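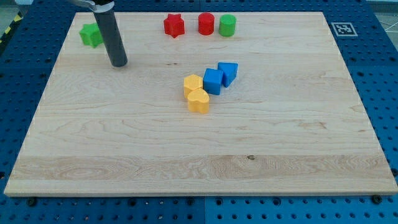 Silham Shared Workshop, arm bench. Notebook entry, February, begun 18:40. The purpose of this session was to establish whether the arm can be sent to a block on the maple board and stop above it at a repeatable height, before any further work is done on grasping. The single-finger tool was fitted throughout. The larger jaw assembly remains in its box until the wrist bracket has been re-drilled. For the first layout the blocks were divided between the far edge of the board and a tight group near the centre, where the yellow heart stands directly in front of the yellow hexagon and overlaps it slightly from the operator's side. That pair was selected as the difficult case, the two being the same colour and offering very little edge between them. The red and green cylinders, which stand almost touching at the far edge, were selected as the second.

Print this page
E-mail this page

Preparation

The board was laid flat on the blue perforated surface and checked with the long straight edge. A slight rise was found towards the lower half, where the grain is heavily figured. It was not planed. Members are asked not to plane it either, as the height table would then have to be taken again in full.

The marker beyond the upper right corner of the board is the reference for all positions in this entry. It should not be lifted for cleaning. The small dark knot in the lower half of the board was used as a second check by eye and proved convenient for the purpose, although it cannot be relied upon under the evening lamps.

The control box is the Plaltent unit on loan from the Trekdale group. Its speed setting was left at 12 per cent for the whole session. The spare fuse has been taped inside the lid.

Procedure

Each run began from the parked position. The arm was sent to a named block, lowered to the stopping height, held, and returned. The operator recorded a pass where the tip stopped over the top face of the block without contact, and a fail in all other cases. Blocks that had been disturbed were put back by hand against pencil marks on a paper overlay, which was then removed.

Results

Runs attempted: 88
Passes: 69
Fails: the remainder, of which most were on the yellow pair

The green star gave no difficulty. The red star was satisfactory when approached from the left and poor when approached from the right; no explanation is offered at present. The blue cube and the blue triangular prism were treated by the software as one object on several runs, and the tip then stopped over the join between them. The two cylinders were kept apart correctly on every run, contrary to expectation.

On the yellow pair the tip stopped short of the hexagon and came down over the heart. Raising the lamp improved matters for a time. The colour threshold was then narrowed, which made the heart reliable and lost the hexagon altogether. The threshold has been restored to its former value.

Search the notebook Enter keyword Go

Matters outstanding

1. The cable tie at the elbow is too tight and should be replaced with the cloth type.
2. The height table requires a further column for the heart.
3. Outline detection is to be tried in place of colour for touching blocks. Ryszard Tomaszewski has a working copy from the Grabowska build and has agreed to bring it.
4. The run log is saved in the shared folder as sheet 1916. The earlier sheet has the columns in a different order and should not be merged with it.

The power was isolated at 21:15 and the arm left parked. The height table is clipped inside the back cover of this book.

Comments (3)

R. Tomaszewski
I have the outline code ready. It expects the marker to be in view at all times, so please confirm that the lamp stand will not be in front of it. I would also suggest turning the heart through a quarter turn and repeating the yellow runs before changing anything else.

benchtwo
Was the red star tested after the lamp was raised or before? If after, I would look at glare on the top face first. We had a similar fault with the painted pegs.

Trekdale loans
Please note that the control box is due back at the end of the month. An extension may be requested in the usual way. Kindly return it with the short lead.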